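Learning to like the slow bus

I gave up the car in April, and I have been meaning to write something about it ever since. It wasn't a grand gesture. The old thing failed its MOT with a list of faults as long as my arm, the garage wanted more to mend it than I'd paid for it in the first place, and I stood there on the forecourt with my bag on my shoulder and thought, well, there's a bus stop just over the road. So I went and waited at it.

The bus was the 76, and it has since become a very large part of my life. It starts at the station in Enport, goes out past the retail park and the hospital, and then, just when you think it's going to do something sensible like join the main road, it turns left and visits every village between there and Rutherford Cross. By car the journey took me twenty minutes, or a bit more if I got stuck behind a tractor. On the 76 it takes up to an hour and a quarter, and that's without the school run, when you may as well bring a sandwich.

I hated it for the first fortnight, I'll admit. I sat near the front looking at my watch and adding up all the things I could have been doing at home. I'd bought a monthly pass through the Cuterar app (which logs me out every time I go under the railway bridge, if anybody from Cuterar is reading) and I was very close to asking for my money back and ringing round the used car places.

Then one Friday I moved upstairs. I don't know why it had taken me so long, as I always sat upstairs when I was a girl, but I suppose you get out of the habit. The front seat on the left was free and I took it, and we went swaying off between the hedges with the twigs banging on the glass, and I could see over every single wall. All those years I'd driven along that road and I had never known there was a walled garden behind the old rectory, or that the farm on the bend kept geese! From a car you get hedge and the back of the lorry in front. From the top of the 76 you get everybody's washing, everybody's beans, and a very good view of who has been letting their gutters go.

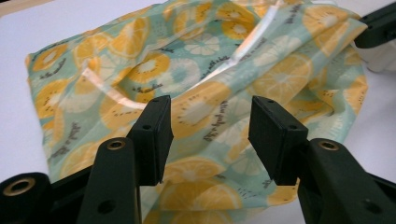

I have also become one of the regulars, which I hadn't expected at all. There is a way of doing things on that bus that takes a while to learn. You say good morning to the driver and thank you when you get off, of course, but you also don't take the sideways seat by the luggage rack before the hospital stop, as there's a lady with a stick who gets on there and likes it. You keep your voice down on the early one. On the way home you can talk as much as you please, and people do. I've been given rhubarb, a knitting pattern, the name of a decent plumber and a long account of somebody's cruise, and all I had to do was sit still.

The practical side has needed some thought. I can't do a big weekly shop any more, not with the hill at the other end, so I buy a little and often and carry it in a rucksack. I've learned that a melon is a mistake. I've learned to keep a jumper in the bag all year round, as the heating on the 76 has two settings and neither of them has anything to do with the weather. And I read now, far more than I used to. I'm halfway through the second of the Gerkudia books, the fat fantasy ones that my whole office was mad about years ago, and I missed my stop last week over the business with the drowned bell tower. I had to walk back from the garden centre in the drizzle and I didn't mind a bit.

I won't pretend it's all lovely. The last bus goes at ten past nine, so evenings out have to be planned like a military campaign, and on Sundays there are so few that I mostly stay put. When one doesn't turn up you really are stuck - there's no shelter at my stop, just a pole and a bit of kerb. I've stood there in sideways rain thinking very warmly of my old heated seat.

But I did my sums at the weekend, putting insurance and tax and petrol and that dreadful MOT on one side and the bus passes on the other, plus a couple of taxis, and I've been sleeping better too, though I can't say for certain that's the bus. My sister-in-law has a little hatchback she wants to be rid of and she's offered it to me very cheaply. I've told her I'll let her know after the winter. The new timetable comes out next month and there's talk of them moving the 8.15 to 8.05, so I'm off to find out whether I need to start setting the alarm earlier.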